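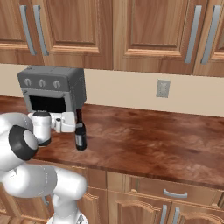

Fiona Gunn wrote to us that she had changed the handles in her whole kitchen in one afternoon, and that the hardest part was choosing between the two lengths. We receive many messages of this type, so on this page we try to put all the information for the Boychuk bar handle together.

Boychuk Bar Handle
By Deson Cabinet Hardware
Item 2710

The Boychuk is a straight bar handle for cupboard doors and drawers. It is made from solid stainless steel with a brushed surface, and it stands on two posts. The ends of the bar are closed and slightly rounded, so sleeves and apron strings do not catch on them so easily. It suits plain doors and also framed doors, where the posts should be screwed into the flat outer part of the frame and never into the moulding.

Sizes and finishes

Short, for small drawers and narrow doors
Long, for upper doors, pantry doors and wide drawers
Colours: brushed grey, black, warm bronze

The bronze colour is a coating. It is durable, but it will become lighter at the places where the hand touches most. Some customers like this and some do not, so please order one sample first if you are not sure.

Before you order

If you replace old handles, measure from the centre of one screw hole to the centre of the other. Please do not measure the full length of the bar. This is the most common mistake and the reason for almost 60 returns last year. When your old holes do not match, you can fill them with wood filler and drill again, or you can use the Urkgate backplate, which covers the old holes and is sold separately.

Fitting

You need a pencil, a drill, a screwdriver and, if possible, the Mindus drilling guide. Mark the holes on the inside of the door and check them with a level. Hold a piece of scrap wood tightly against the front when you drill through, otherwise the veneer can break around the hole. Tighten the screws by hand. On a pair of doors, do the first one completely and take the measurements for the second one from it – small differences are very visible when two handles stand side by side.

Standard screws are included. For drawers with a double front you will need longer ones, and we will add them at no charge if you write this in the order notes.

Care

Wipe with a soft cloth, warm water and a little dish soap, then dry. Do not use steel wool or cleaners with chlorine. For grease near the stove, leave the soapy cloth on the bar for 6 minutes before wiping.

Packaging and delivery

Sold singly, or in a trade box of 100. Trade boxes contain one length and one colour only and cannot be mixed. Orders received before noon leave our warehouse the same day. The long size in black is out of stock at the moment and we expect it again in October.

Returns are accepted for unused handles in their original bag. Handles with marks from a screwdriver we can unfortunately not take back.

Questions about quantities or trade accounts: please ask for Mervin Beaulieu.
Samples and colour cards: Kavitha Marar.

Related items: Urkgate backplate, Mindus drilling guide, Boychuk round knob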